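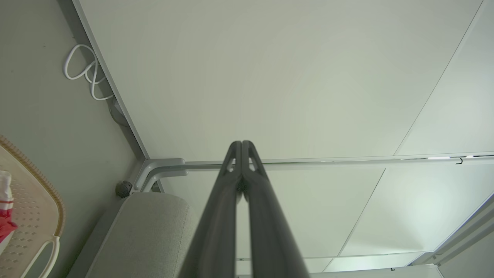

Cable mess under a desk is one of those chores I put off for months, and then it takes less than an afternoon once I get down on the floor. I did ours on a Saturday in January, and I've now done it the same way for two friends and my sister-in-law, so I figured I'd write it up. The first thing to do is get under there and look up. You want to know what you can hang things from before you buy anything! A metal rail running under the top is the best find, and so is a little black hook like the one near the end of my rail, which takes the weight of a cable all by itself. If your desk has only a smooth panel underneath, you'll be using adhesive clips instead, and that works too.

What you'll need

A pack of reusable hook-and-loop ties (I bought the Jollia ones, 10 to a pack, and used 8)
Adhesive cable clips, only if you don't have a rail
A damp cloth and a dry one
Masking tape and a pen
A basket or box, the bigger the better

Step 1. Unplug and label

Shut everything down properly and unplug it all at the wall. Before you pull the other ends, fold a bit of masking tape around each plug and write what it belongs to. I skipped this the first time, thinking I'd remember. I did not remember. Two black cables look exactly alike once they're in your hand.

Step 2. Everything off the floor

Pull the cables out from behind the legs one at a time, and go slow around any wheels - a caster will happily sit on a cord and you'll be tugging away wondering why it won't come. If you've got a whiteboard on a rolling stand nearby, check under the bottom edge of that as well. Mine collects things.

I drop the cables into a plastic laundry basket as I go. It has handles, it slides along concrete just fine, and it keeps the stuff I've dealt with away from the stuff I haven't.

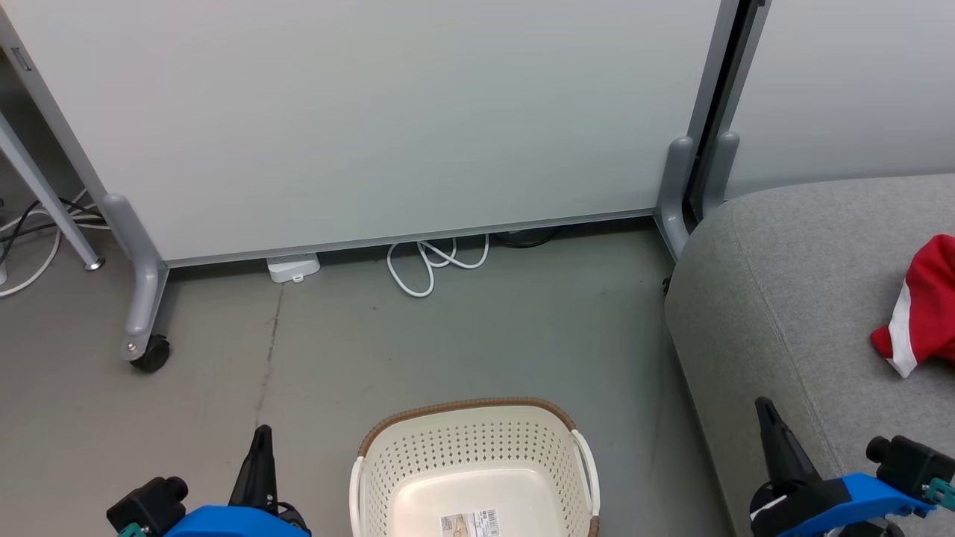
Long cables get looped loosely, never wrapped tight around your elbow like a garden hose. Leave the loops as big as a dinner plate and put one tie around the middle.

Step 3. Wipe and sweep

Do it now, while the floor is clear. Wipe the rail too if you have one, especially if you're going to stick anything near it (clips hate dust).

Step 4. Hang the power strip or park it

If your strip has slots on the back, hang it. If it doesn't, set it against the wall where feet won't reach. Don't bundle its cord up tight, and don't plug one strip into another, please.

Step 5. Run the cables back

Start with the cable that has farthest to go. Bring it up the leg, along the rail, and down to its plug, with a tie every foot or so. White cables go together and black ones go together in my house, purely because I like it. If your desk goes up and down, raise it all the way before you fasten the last tie and leave some slack.

Then plug in, switch on, and peel off the masking tape if it bugs you. I left mine on.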